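Moving the microwave off the counter

The microwave has been on the kitchen counter for as long as I have lived in this apartment. The counter is short to begin with. Between the sink and the stove there is a stretch where one person can chop an onion, and the microwave took up most of it. I chopped onions on the stove top, on a board laid over the burners. I don't recommend this.

In January I finally moved it to a table. I am writing down how it went because I spent several evenings reading other people's posts on the same subject, and most of them were about built-in cabinets that cost more than my car.

The old microwave was a Wekton 1505. It came with the apartment and worked fine except for the door, which you had to lift slightly with one hand while closing it with the other. The plate inside had a chip in the rim and clicked once every turn. When I pulled it out to measure it I found that one of the back feet was gone and a folded piece of cardboard had been doing the job. I decided then that I wasn't going to move it anywhere but out. The county takes old appliances at the transfer station on the east side, and they charged me 5 dollars.

The new one is a Midea with a cream-white front. I wanted something light, after years of a black one that showed every fingerprint. There is a thin reddish-pink line around the window in the door, with rounded corners, and I wasn't sure about that in the store. I thought it might look like a toy. At home I stopped thinking about it by the second day, and now I like it. It's the only color in that part of the room.

The table took longer to pick than the microwave. I looked at three kinds of thing: rolling carts, wall shelves, and ordinary small tables. The carts were the right height, but the ones I tried in the store wobbled when I pushed on the top, and I didn't want to chase a microwave across the floor every time I pulled on the door. A wall shelf would have meant drilling, and my lease has a full paragraph about drilling. So it was a table. I bought a Plarnden 749, white, matte on top, and put it together on the living room floor. The instructions were clear until the last page, where the drawing shows a bolt that isn't in the bag. The table stands without it.

Matte was the right choice. I had a glossy white desk once and could see the ceiling light in it all day. This one shows crumbs, but a damp cloth takes care of them. Coffee is another matter. If you leave a ring of it overnight you will be rubbing at it in the morning.

The outlet decided where the table would go. The kitchen has two circuits and the refrigerator is on the one by the window. The other is a 15 amp circuit, and the toaster was already on it. Running the toaster and the microwave together had tripped the breaker on me before, with the old machine, and I saw no reason to test it again with a new one. The toaster now lives on the refrigerator side. I make toast standing next to the window, which has turned out to be a nice place to make toast.

I left room behind the microwave and at the sides. The manual tells you how much. I measured it once with a tape and after that I just looked at it.

Some things I would do differently. I would measure the doorway before carrying a table through it assembled. I would also check which way the microwave door swings before deciding which side of it to set plates down on. Mine opens to the left, like most of them, so the clear part of the table should be on the right, and it isn't. For now I open the door, step around it, and set the bowl down on the wrong side. It adds a second or two — I have mostly gotten used to it.

The counter is a counter again. There's a Kadlec cutting board on it that I had been keeping in a closet, too big to use until now, and it stays out all the time. I have cooked more this month than in the whole fall. Mostly soup. The soup then gets reheated in the microwave, so it earns its place either way. 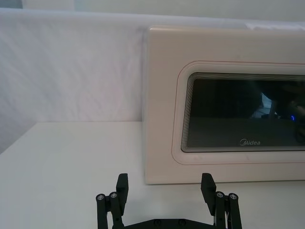

Page last changed: January, 9:40 p.m.

Added after the first version: the missing bolt came in the mail from Plarnden. It fits. The table feels the same with it in.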